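Wulov and Sollness report results in robot shape-sorting trials

Friday, December 7, 2018

KLINHOM — Engineering firm Wulov and its research partner Sollness have published results for Ploltuder, a method that teaches a robot arm to fit shaped pieces into matching holes.

The cylinder and the shape-sorting board
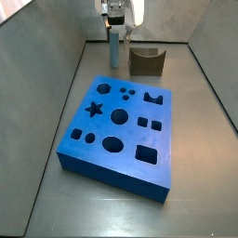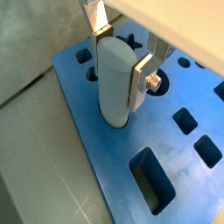
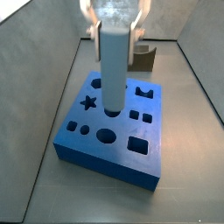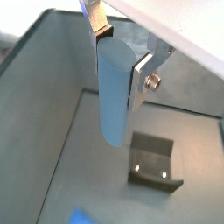 Ploltuder combines views from a fixed camera and one at the gripper. In 400 trials run since September, the arm placed the correct piece 87 per cent of the time. Most failures came in the last 3 mm of travel — the method still struggles when a piece is tilted.

Training took six hours. Tests with smaller parts will follow next year.

The full results are available from Wulov's press office.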